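Wind-up tins are back at Kostness
August 17, 2024 · 2 min read

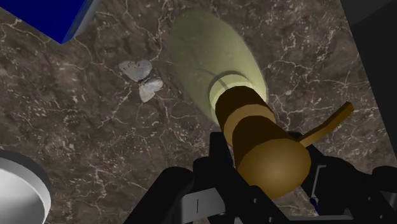 So, the wind-up tins! If you've been in the shop lately you already know I can't stop talking about them, and if you haven't, well, you're getting it in writing. The new Brerovus series landed this month, 20 little animals in all, and I've been unpacking them one at a time like it's my birthday.

My favorite is the walrus. He shuffles forward, stops, thinks about it and shuffles again (my kids say he walks like me before coffee). The heron is a close second, though she needs a smooth floor and will fall over on carpet every single time. You've been warned.

A few of you asked about the Morex music boxes. Yes, they're coming back, but not until November, and we only get 50 of them. Last time they were gone in roughly two weeks, so if you want one held, reply to this email with the tune you'd like and I'll put you on the list. No deposit needed, just please tell me if you change your mind!

Also new on the collectors' shelf: six Kadlec spinning tops with hand-painted stripes, no two the same. I've kept the green one behind the register and I'm pretending it's a display piece.

Oh, and keys. People lose the keys, I lose the keys, everybody loses the keys. We now sell spares in two sizes, and the small one fits every Brerovus animal except the elephant. Bring yours in if you're not sure and we'll try it at the counter.

Online orders go out every morning, and gift wrap is still free.

14 shares · 6 comments

© 2024 Kostness Toys & Collectibles | Contact us | Back to top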